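**Why does jam refuse to set?**

Every August the same phone calls. Fenna Van Hecke has been making plum jam for the Iltow market since her aunt gave up the stall, and she still gets a batch now and then that pours like syrup. Annoying. Mostly fixable.

First suspect, the fruit. Very ripe plums taste wonderful and have hardly any pectin left in them. Mix in a few that are still firm, a bit sour even. Strawberries and cherries are worse, they need lemon juice from the start, not at the end when you're already panicking.

Second, the pan. Too full and it never gets to a proper rolling boil, it just sits there and stews. Fenna won't cook more than 2 kilos of fruit at a time. Ans Michiels, who sells next to her, does 5 in a huge copper thing and swears by it, but she's been at it longer than most of us have been alive.
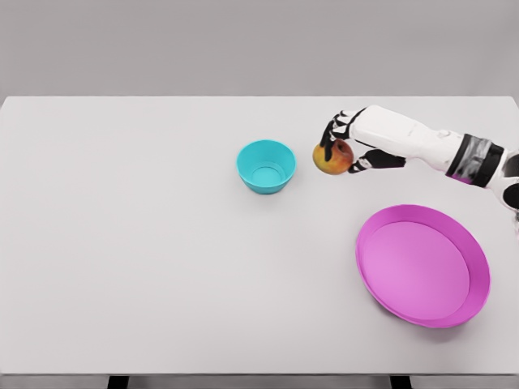 Sugar next. People cut it down, then wonder. You can go lower, fine, but then use a jam sugar with pectin in it and keep the jars in the fridge once theyre open. Dissolve it slowly before turning up the heat. Grains left at the bottom come back as crystals in December.

Testing: cold saucer, small spoonful, wait a minute, push with a finger. Wrinkles? Done. No wrinkles, boil a little longer and try again. Take the pan off the heat while you test, otherwise you overshoot and end up with toffee.

And if it's already in jars and runny? Leave it alone for a day or two first, plum can be slow. Still runny, tip it all back, add the juice of a lemon, boil hard, test agian. Clean hot jars, new lids.

Or keep it as sauce. Very good on rice pudding.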